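Drawers, finally

24 Feb 2024

Quick one tonight because I have to be up stupid early, but I promised Piroska I'd write up the kitchen before I forgot what went where. So. The drawers.

Background for anyone new. We moved in last April and unpacked the kitchen in one evening, tired and hungry, and whatever got shoved in whatever drawer that night is where it stayed. Ten months of that. Batteries with the teaspoons. Birthday candles in with the can opener. A whole drawer I stopped opening because something in there caught on the top every time and you had to stick a butter knife in and wiggle.

(It was the potato masher. Of course it was the potato masher.)

What set me off was Edem coming for dinner and asking where we keep the bottle opener. Three of us looking. Dezső found it in the bathroom. I don't want to talk about it.

Anyway, Saturday morning type energy, coffee, radio on, everything out on the floor. I do not recommend the floor, my knees are not speaking to me. Use the bed or a table or anything with some height. But the floor was what I had, the counters were full of dishes from the night before.

Rules I made up as I went:

One drawer at a time. I broke this in the first ten minutes and had three of them mixed together by the window. Don't do that.

Anything we own more than two of, pick two. We had five vegetable peelers. Five! Only one of them peels. Kept that one and a spare that sort of peels.

If I didn't know what it was, it went in the box for Sándor. He cooks properly and would know. He texted back that one was a cherry pitter, one was a piece off a Nokano coffee grinder we got rid of two apartments ago, and one "is not a kitchen thing, please do not send me any more pictures of it." Still don't know. Kept it.

Wiping them out was the gross part. Crumbs, mostly, plus something sticky at the back of the second one down, old honey maybe. Warm water and dish soap, then a dry cloth, then leave them open a while so the wood doesn't stay damp. I skipped the drying part on the first one and the liner wouldn't stick down flat, had to peel it up and go again.

The liner, since somebody will ask: it's a roll from Van den Broek, the hardware place by the bridge, plain gray, you cut it with normal scissors. I bought one roll and needed a bit over one roll. So I went back. Second trip I also bought dividers, the spring kind that push out against the sides, and thsoe are the best thing in the whole kitchen right now. $12 for the set. I'd have paid more but don't tell them.

What went where, for Piroska and for me in six months:

Top drawer, forks knives spoons and nothing else. I mean it.
Second one down, the long stuff -- spatulas, ladle, tongs, the masher lying FLAT.
Third, dish towels and cloths, rolled up instead of folded so you can see them all.
Bottom, foil, baking paper, bags, the candles. Batteries have left the kitchen for good and live in the hall.

I also did the knobs while I was down there. Half of them were loose and just needed a screwdriver from the inside, which takes about as long as saying it. One screw was stripped so that one still spins. It's fine. It'll be fine until it isnt.
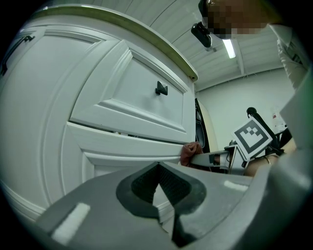 The cloths were a whole separate argument. I wanted to throw out the old ones and Dezső wanted to keep every single one for "messy jobs", and how many messy jobs do we have, really? We settled on a small pile under the sink. He has already moved two back up with the good ones. I saw. I'm choosing peace.

Still to do -- the tall cupboard with the mugs, the shelf over the stove which I can't reach without the chair, and the spices, oh god the spices. There's a paprika in there older than my job. Piroska says do it by cuisine, Edem says alphabetical, I say whatever fits.

If anyone wants a cherry pitter or three vegetable peelers that don't peel, they're in a bag by our front door. Come get them before Dezső finds the bag.

Ok bed. Will do the mug cupboard next weekend if my knees let me.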